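Dondora Robotics Hall, Lundgate site
Open day walk-through: safety checklist with comments
Date of check: 2023-02-24
Carried out before doors, repeated at midday for items marked R
Marks used: OK, FIX (fixed on the spot), OPEN (needs follow-up)

Section A. Entrance and visitor route

A1. Main door opens fully, both leaves. OK
A2. Sign-in desk staffed, visitor stickers ready. OK
Comment: we printed 46 stickers and used 39.
A3. Route from the desk to the Yeo cell marked on the floor. FIX
Comment: one arrow pointed at the store room. Turned it.
A4. Fire exit behind the coffee table clear. R. FIX at first check, OK at midday
Comment: folding chairs had been stacked there again. Same note as in January. Chairs now go along the window wall.
A5. Group size kept to the limit for the hall. OK
Comment: groups went in with one guide at the front and one at the back. The second group was slow to leave the Yeo cell and the third had to wait in the corridor. Leave a longer gap next time.

Section B. Yeo cell (fenced, single large arm)

B1. Gate interlock stops the arm when opened. OK
Comment: tested 4 times, stopped every time.
B2. Emergency stop on the outside post. OK
B3. Fence panels tight, no missing bolts. OK
B4. Visitor line at least 1000 mm from the fence. FIX
Comment: line was too close at the corner near the pillar. Retaped. People still lean over it to film, so the guide has to keep an eye on that corner.
B5. Noise level acceptable for talking. OPEN
Comment: the guide had to shout while the compressor ran. Ask whether it can be switched off between runs.

Section C. Skundbridge table (two arms, packets and basket)

C1. Presenter briefed on the stop procedure. OK
C2. Both arms stopped by the same button. OK
Comment: tested from the presenter's position and again from the desk.
C3. Rails, clamps and braces checked by hand. OK
C4. Tabletop free of splinters and loose boards. OK
C5. Items for the demo light and soft enough to drop safely. OK
Comment: red food packets, spread over the near half of the table, and a teal plastic basket toward the far side. Nothing glass, nothing with a sharp edge. Check the packets for splits before each group.
C6. Hands out of the work area while the arms are powered. R. OK
Comment: visitors always want to straighten a packet for the robot. The presenter should say the rule at the start of the talk.

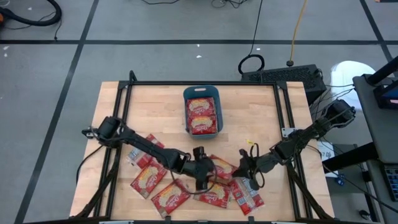 C7. Cables off the visitor side. OPEN
Comment: acceptable for one day with a guide standing there, but I want covers on any run that crosses a place where people walk. Lundgate stores has a box of the low rubber type.
C8. Spare cable coiled and kept out of the walking area. OK
C9. Operator can reach keyboard and mouse without leaning over the rails. OK
C10. Floor tape down at all ends. R. OK
Comment: press it down again after cleaning. The mop lifts it.

Section D. Closing down

D1. Arms parked and power off at the wall. OK
D2. Demo packets counted back into their carton. OK
D3. Visitor stickers and paper cups cleared. OK
D4. First aid box returned to the office. OPEN
Comment: not on its hook when I locked up. Check the Yeo cell bench first.

Follow-up: B5, C7 and D4 stay open. B5 goes to building services, C7 and D4 to the hall team. Send me a note when the cable covers are down and I will come over and sign C7 off.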